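Tresstead Site Checklist -- Humanoid Cell, Desk Tasks
Revision: July

1. E-stop within reach of operator. OK. Tested at start of shift, 2 presses.

2. Keep-out distance, 1830 mm from the torso. OK. Remeasure if the desk is moved.

3. Cables on robot body. COMMENT. Bundle hangs down the torso and sides. Check clearance at full arm reach before each run.

4. Cables on floor. FAIL. One thin cable runs loose across the floor toward the legs. Tape down or reroute.

5. Foot placement. OK. Compare with floor marks before enabling the legs.

6. Desk. OK. Against wall, no rocking. Red tag on front leg stays on until the next check.

7. Gripper force limit. OK. Set to 28 N in Savel, read back after restart.

8. Items handled. OK. Light items only, released low over the basket.
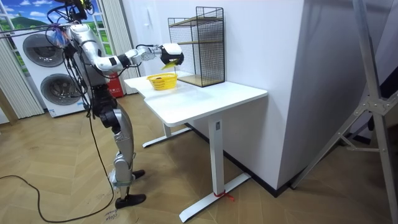
9. Tripod. COMMENT. Bolts hand-tight only. Use the wrench and add to the weekly list.

10. Run log. OK. 3000 cycles since last joint service. Skillby form filed.

Result: conditional pass. Item 4 to be closed before the next powered run -- item 9 can wait for the weekly check.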